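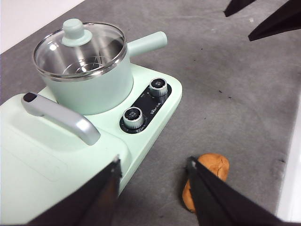

Fig. 1. Mint-green breakfast appliance with its own small saucepan and glass lid.

Week 6: Combining things that were fine apart

Set reading is Galbraith, chapter 12, on bundling. Skip the appendix unless you enjoy tables.

A bundle is two or more goods sold at one price. Pure bundling means you can't buy the parts separately. Mixed bundling means you can, but the shop would rather you felt silly doing so.

Worked case: Skonlow sells a kettle and a toaster. Carleen would pay £23 for the kettle and £12 for the toaster. Remzi would pay the reverse. Price each at £23 and Skonlow sells one of each, taking £46. Sell the pair at £35 and both buy, taking £70. Remzi now owns a kettle he barely wanted, and economics calls this efficient.

Note that it works only when tastes differ. If everyone loves kettles and shrugs at toasters, the bundle earns nothing extra.

For seminar: redo the sums with a unit cost of £6. Those who wrote "see above" in April, please show working. Answers to Ishbel Gillies.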